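FOR IMMEDIATE RELEASE

Plinico opens second guesthouse in Clandport, bookings from July

CLANDPORT — Plinico, the small lodging company behind the Gethin guesthouse, is opening a second house this summer. It's called Basarel. Eleven rooms on three floors, five minutes on foot from the ferry landing. Doors open in July, bookings now being taken by phone and at the Gethin front desk.

The building was a print shop for most of its life and then sat shut for 9 years. Plinico bought it last fall. New roof, new wiring, the old front stairs kept. "We wanted a place people can afford for a whole week," said Erdal Coşkun, founder of Plinico. "Clandport has nice hotels. It dosen't have many cheap ones."
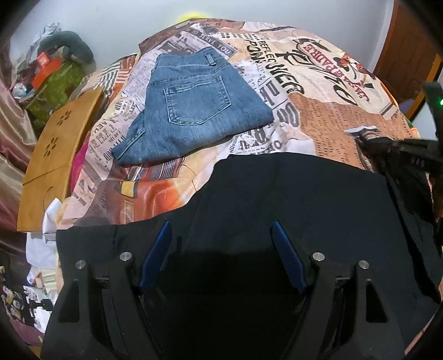

Rooms start at $24 a night for walkers and cyclists arriving without a car, a rate that holds untill the end of the season. Breakfast extra. Every room has its own sink, showers are shared on the lower floors. Decor sticks to the print shop past — bedspreads covered in old newspaper clippings, one strip reading "TO SERVE YOU" in dark capitals, plus type drawers hung on the hallway walls. Laundry room in the basement, coin operated, open to guests until 11 p.m.

House manager will be Zoltán Kovács, who moves over from Gethin. "Same rules as the old place. Quiet after ten, boots off at the door," Kovács said.

Press visits by arrangement, mornings preferred. Room 9 can be seen now, the rest from July. Contact the Plinico office, Clandport, extension 1002.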